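Notes from the spare room

So the floor is finally done! I started back in November thinking it would take two evenings, and I was still on my knees with a putty knife long after the heating bills went up. The old carpet came up fast enough, but the tack strips did not, and I pulled staples until my thumb went numb.

A few of you wrote in asking what finish I went with. It's the Flamitz hard wax oil, the satin one, 3 coats with a light sanding between each (my neighbor Hòa Ngô swears by 4, and her hallway does look better than mine, so take that as you like). I tried the Kumevo stain first on a scrap board and it came out the color of tomato soup. Back to the store it went.

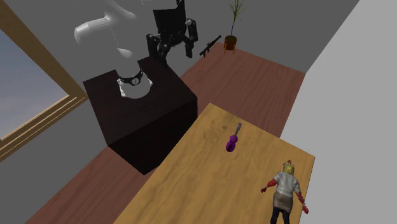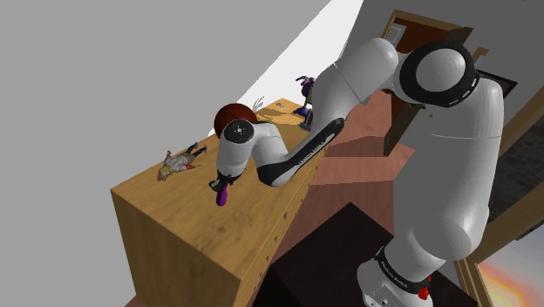

A wooden floor in the first one, a wooden dresser in the second.

Now I'm on to furniture, and I've gone back and forth on this one all month. Do you match the wood to the floor or let it clash a little? My mother matched everything, right down to the picture frames, and I always felt like I was sitting inside a cigar box. I'm leaning toward a lighter chest of drawers and a plain wool rug, maybe the oatmeal one from Ung if they ever get it back in stock.

If you're oiling a floor yourself, open the windows and lay your used rags out flat to dry outside, please. They can heat up and catch fire when they're balled up in a bucket, and I had no idea until I read the back of the can.

Next time I'll get into baseboards and the gap behind the radiator, which is big enough to lose a sock in. Send me your caulk tips, I need them!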